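Liste ludo-echange — archives
Objet : Re: [ludo-echange] bac à trier + boîtes à trou, on garde quoi ?
Date : 1er février 2022

Bonjour la liste,

Je réponds en vitesse entre deux cartons, désolé si c'est décousu. Je remets le message d'origine pour ceux qui n'ont pas suivi :

> Bonjour à tous,
> On voudrait monter un atelier de tri pour le prêt du mois de mars,
> sur le modèle du bac « Plillura » dont il a été question ici à
> l'automne. Trois questions :
> 1) quel contenant ? Chez nous on a des bacs plastique Plakico,
> opaques, fond profond.
> 2) quels objets dedans, et faut-il vraiment mettre des tissus ?
> 3) les boîtes à trou, vous les faites vous-mêmes ou vous achetez ?
> Notre budget est de 99 euros tout compris, pas un de plus.
> Merci d'avance

Alors dans l'ordre, ou presque.

Le contenant. Laissez tomber l'opaque profond. Les petits vident tout par terre pour voir le fond, et après c'est vous qui rangez. Nous c'est un bac en métal, rectangulaire, posé sur une table avec un tapis vert foncé. Le tissu sous le bac, j'y tiens : ça étouffe le bruit et les balles roulent moins loin. Les trois boîtes, je les ai d'abord empilées à gauche du bac, la jaune en haut, la bleue, la rose en bas. Joli mais pas pratique du tout, la pile ne tient pas longtemps.
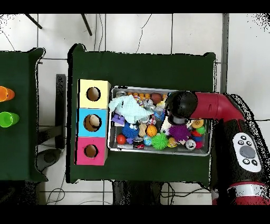 Lorix : chez nous la pile a tenu une matinée. Les enfants tapaient dedans avec le coude et tout partait. On les a mises côte à côte et scotchées sous la table, plus de souci. Par contre attention au diamètre des trous, les grosses balles à picots coincent et ça en énerve certains.

Merci pour la remarque, je la recopie ici parce qu'elle était partie en privé et elle vaut pour tout le monde. Pour le diamètre : oui, d'accord. Je fais des trous de tailles différentes exprès, mais il faut qu'il y ait au moins une boîte où la plus grosse balle passe. Testez avant avec VOTRE plus grosse balle, les picots s'écrasent un peu mais pas tant que ça.

Les tissus maintenant. Oui, il en faut ! C'est même ce qui fait l'atelier. Sans tissu l'enfant voit tout d'un coup, il prend les balles, il a fini. Avec, il doit soulever, tirer, fouiller dessous. J'en mets deux, un crème et un vert d'eau très pâle. Couleurs claires, c'est voulu, les balles ressortent bien à côté. Ne les pliez pas, jetez-les en tas sur les jouets et laissez dépasser un bout sur le bord du bac, ça donne une prise aux plus petits. Et lavez-les souvent (60°, sans adoucissant, ça laisse une odeur).

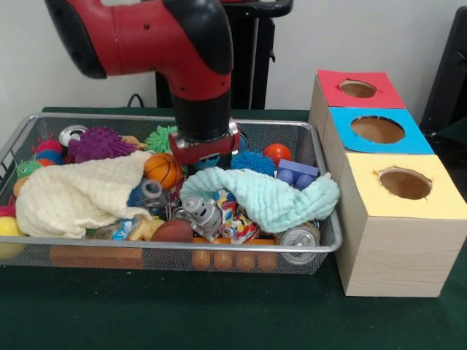 Photo : liste ludo-echange, reproduction libre pour les ludothèques adhérentes

Pour les objets, ce qui marche chez nous :
- balles à picots en caoutchouc, plusieurs couleurs (violet, vert, bleu). De loin les préférées
- mini ballon de basket orange
- une ou deux briques à plots, pour avoir quelque chose avec des angles
- une chenille toute molle
- des petites balles lisses, rouge, orange, jaune
- des boîtes de conserve, petites

Sur les conserves, on m'a déja fait la remarque, donc je prends les devants : bords passés au doigt un par un avant chaque prêt, et la moindre arête, poubelle. Si ça vous inquiète, n'en mettez pas, l'atelier tient très bien sans. Mais le métal lisse à côté d'une balle à picots, au toucher, c'est un vrai contraste et les enfants y reviennent tout le temps.

Ce qui n'a pas marché : les billes (évident, mais j'ai vu passer la question), les peluches trop grosses qui bouchent tout, et les instruments. On avait mis un petit carillon dedans, il jouait trois notes de Bach à chaque secousse, je l'ai retiré au bout d'une heure.

Quantité — il faut que ce soit trop plein. Un bac à moitié vide n'intéresse personne. Il faut que ça déborde presque, que les choses se cachent les unes les autres. Le mien est bourré jusqu'au bord et je rajoute encore quand une balle disparait dans un cartable.

Un truc sur le crème : je le laisse à gauche et le vert d'eau plutôt au milieu. Si les deux sont l'un sur l'autre l'enfant les attrape ensemble et découvre tout d'un seul geste, dommage. 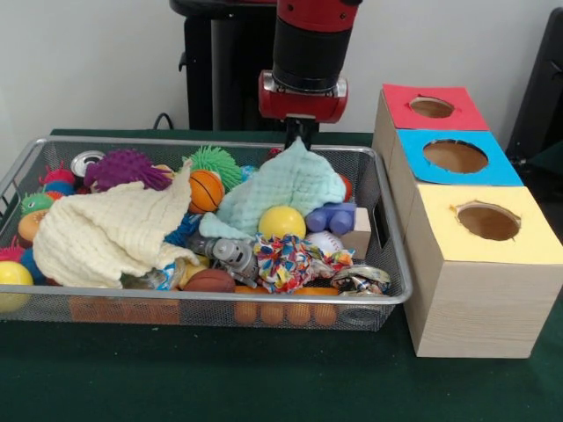
Et entre deux enfants je remets juste les tissus en vrac, je ne retrie pas les jouets. Ça prend 20 secondes. Au début je replaçais tout, les balles au fond, les conserves devant, aucun intérêt, le bac est meilleur quand il est en désordre.

Les boîtes. Fabrication maison, évidemment, vu votre budget. Du carton, un revêtement façon bois clair sur les côtés, une feuille de couleur sur le dessus, le trou au cutter. Mes trous ne sont pas très beaux, celui de la jaune s'est un peu déchiré sur le bord, je n'ai pas refait. Si vous voulez du propre, tracez avec un bol et coupez en petits segments, pas d'un seul coup comme moi. La feuille du dessus s'abîme vite, prévoyez-en d'avance.

Pour la disposition, j'ai fini par les mettre en rang, en biais à droite du bac, la jaune contre le bord, puis la bleue, puis la rouge au fond. En biais les trois trous restent visibles depuis une chaise basse, en ligne droite celle du fond disparait derrière les autres. 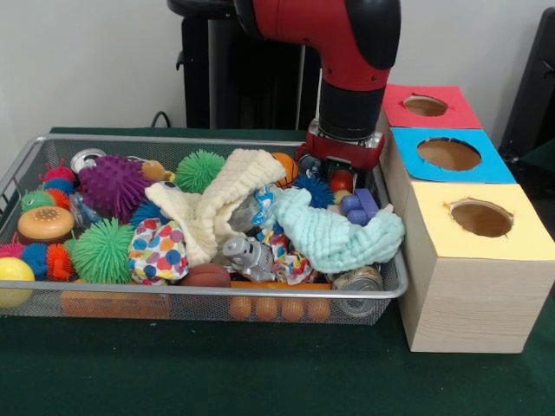 Le bac plein et les trois boîtes en rang, jaune devant, rouge au fond.

Consignes : une seule à la fois. « Les balles qui piquent dans la bleue. » Point. Quand c'est acquis on en rajoute une deuxième. Le hamburger et les chenilles colorées ne vont nulle part au départ, c'est à l'enfant de décider, et là ça discute ferme. À partir de 6 ans ils inventent leurs règles et il faut surtout les laisser faire.

Pour le transport, tissus au fond, balles dessus, boîtes à part sinon elles s'écrasent. Mon bac plein tient dans le coffre à plat. Les conserves dans un sachet fermé, elles roulent.

Côté budget, 99 euros ça passe si vous avez déjà la table et le tapis. Le gros poste c'est le bac, le reste se trouve en brocante ou au fond des placards. Les balles à picots par contre, achetez-les neuves, les vieilles collent.

Je peux envoyer le gabarit des trous à qui veut, mais par mail direct, la liste bloque les pièces jointes au-dela de 900 Ko.

Je file, on décharge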